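January 26, 2025

Sunday night, feet up, second mug of tea. I told myself I'd write in this thing every weekend and I've already skipped two, so tonight gets a long one.

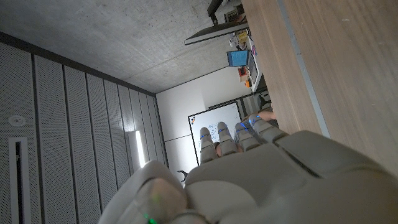
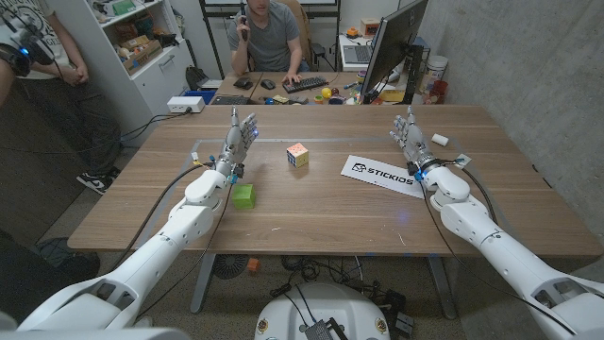 Sedau Community Choir, Alto Section: Members' Diary

So, the concert! We are singing in June and I still can't get through the second piece without drifting up to the soprano line. I've been practicing in the car (windows up, you're welcome, neighbors) and it goes beautifully until I hit a red light and somebody looks over. Then I hum.

Rehearsal ran 15 minutes long again. Edem Abubakari wanted the whole ending in one breath and we just don't have it in us yet, not in January, not with half the altos coughing. He had us lie on the floor and breathe into our backs. I felt very silly for a while and then I nearly fell asleep. My coat still has carpet fuzz all over it.

The big news is money. We need 3,000 dollars for the hall and the piano tuning and so far we have 2,000, which sounded great to me until I remembered the programs have to be printed too. Bake sale, I guess. I said I'd do lemon bars and then found out two other people had already said lemon bars, so now I'm doing something with dates that my aunt used to make. I have to call her for the recipe, and that's an hour gone right there, but I've been meaning to call her anyway.

What else. I moved seats! I'm in the second row now, next to a woman who holds her notes like a church organ. If I lean a little to the left I can steal every entrance from her. I haven't told her I'm doing this.

My folder finally gave up, the rings won't close, and pages 9 and 10 of the Laremance song slid out under the risers. I sang "la" for two pages. Need to pick up a new one, black, and some of those sticky hole things.

Came home, made soup, turned 60 ounces of broth into something way too salty. Threw in a potato. Still salty. Ate it with a lot of bread and listened to the practice track twice, and I think I've got measure 40 now, or at least the first half of it.

Laundry tomorrow. Call Aunt.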